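Salgado Notes

Home | Posts | Projects | Reading list | About | Contact

Two hundred episodes later, and I finally have a number I believe

November 26, 2022

I've been promising this post since March, when I wrote the one about teaching a simulated arm to pick things up off a table and then went very quiet. Sorry! The quiet was me finding out that most of what I wrote in that post was wrong, or at least a lot less right than I thought. So let's do it again, slower, with the new scenes loaded and a proper test this time. 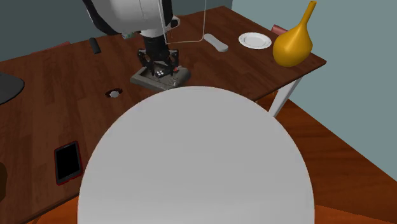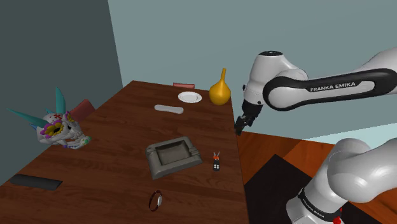
What I've been trying to work out is how much the clutter matters. I have a pick policy (I call the whole project Prerka, please don't ask me to defend the name) that learns from recorded demonstrations: you drive the arm by hand, save the whole thing, and the network learns to copy you. In March I trained it with one object on a bare table and it was great, and I got very excited and told everybody. Then I started putting other stuff on the table and it fell apart. It would go for the wrong thing, or go for the right thing and stop halfway as if it had changed its mind. So the new setup is messy on purpose. The table gets a big pool of household junk in different sizes and colors, and some of it is just mean. The painted skull with the teal spikes is my favorite example, because nothing in my first training set had thin pointy bits sticking out in all directions, and the old policy had no idea where the object ended and the air began. The white bar-shaped thing near the plate is a different kind of mean, since it's pale and smooth and so is the plate.

Anyway, the method. I'll try to keep this readable for the people who come here for the hobby stuff and skip the math.

Every demonstration gets saved as a list of what the cameras saw and where the arm was told to go next. The simple version of learning from this is to look at one moment and guess the next move. That works until the arm drifts a tiny bit off the path you showed it, and then it's looking at something it has never seen, so it makes a slightly worse guess, and then it's further off, and so on until it's waving around over the floor. Everybody who tries this runs into it. The usual fix is more demonstrations, and I did do that, but I also changed two things.

First, the policy now guesses a short run of moves at a time and commits to the first 4 of them before it looks again. I was sure this would make it clumsier. It made it a lot smoother! My guess is that when I drive the arm I pause a lot (I'm slow, I sip coffee, I second-guess the angle), and a policy that only ever thinks one move ahead learns the pauses really well. It gets to a spot where I tended to stop, and it stops, and then it sees itself stopped and decides that stopped is the thing to be. Committing to a few moves carries it through.

Second, I shuffle the table. Same demonstrations, but I replay them with the bystander objects swapped and moved, throw out any replay where the arm would bump into something, and train on what's left. This is cheap because it's all in simulation, and it's the part I'm proudest of, even though it's maybe thirty lines of code and a lot of waiting. One warning if you try it: check that your target object is still the same one after the swap. I had a bug for weeks where the shuffler would now and then replace the target too, so I was carefully teaching the arm to close its fingers on whatever happened to be nearby. That explains a good chunk of the March results, by the way.

I recorded 80 demonstrations by hand and shuffled them up to 1000. Then I tested on 200 fresh layouts that the policy had never been trained on, and I wrote down the rules for what counts as a success before I ran anything (lifted clear of the table, held until the timer runs out, nothing else knocked off the edge). That last rule hurt. The old policy had been getting away with murder there.

The new one passed a little over three quarters of the test layouts. The old one, on the same layouts with the same rules, passed fewer than a third. I ran the old one again because I didn't want to believe it, and then once more with a different random seed, and it stayed put.

Where does it still fail? Flat things, mostly. Anything that lies low and close to the wood is a pain, phones especially, because the fingers have to come down nearly to the surface and the policy gets shy about it and closes early. Loops are the other one. A watch with its band closed up can be grabbed in a bunch of ways, I was not consistent about it when I drove the arm, and you can tell. It goes in between two good answers and gets neither. There are ways to handle that in the training (you let the network keep several answers alive and then pick one) and that's next on my list.

Tall skinny vases are fine, to my surprise. I had them down as a certain disaster.

I should say what I haven't tested. I haven't run any of this on real hardware, so every number above is a simulation number, and friction in a simulator is a polite suggestion. I've also only used one kind of room. The walls and floor never change, and I have a bad feeling the policy is using them to work out where it is. A reader over at the Midora forum suggested swapping the wall colors during the shuffle and I'm a bit embarrassed that I hadn't thought of it. It's running now.

If you want the shuffler, I cleaned it up and put it in the Brolasmont folder on the projects page, with the bug fixed and a check so it yells at you if the target changes. The README is thin. The test layouts are in there too, so if you've got your own pick policy and feel like running it against mine, please do, and send me the failures as well as the wins!

Next post will be the watch problem, or the wall colors, depending on which one finishes first.

Contact | Copyright 2022 Salgado Notes | Back to top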